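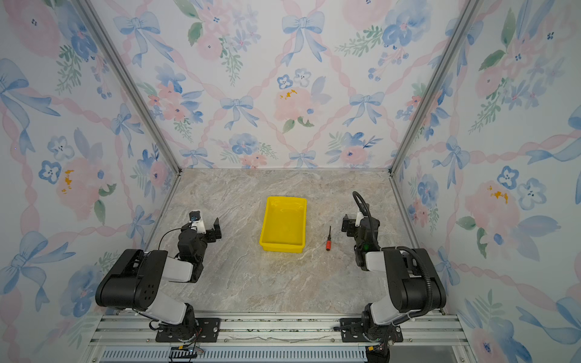
Two-arm cell, grasp planner keeps favoring the walls

veined_top
Posted Monday
Running Karna for planning on our two-arm cell, Tritov drivers underneath. The overhead segmentation is fine on the yellow bin and bad on the screwdriver. The handle gets a clean mask and the shaft drops out, so the grasp center lands too far toward the handle. 212 logged attempts, same offset in most of them.

The wrist view has its own trouble. Feature matching prefers the floral wallpaper to anything on the table.

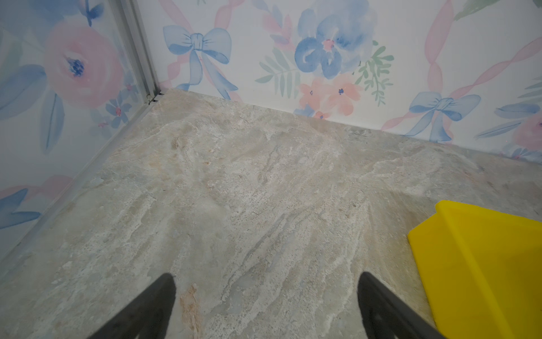 Reply 1
kp_offset
Mask the walls out before matching. You know the enclosure geometry, so project it and drop everything behind the table plane.

Reply 2
tritov_user4
Disagree. The print is the best texture in that cell. Keep it for localization and run a separate matcher for objects. We did that with Trasteck and stopped losing pose near the corners.

Reply 3
kp_offset
Only works if the walls never move. Panels flex.

Reply 4
veined_top
Tried the mask tonight. Matches on one wrist clip went from 2,418 to 2,040, and the ones left are mostly the veins in the tabletop. Shaft is still missing from the overhead mask. Will try a depth threshold next.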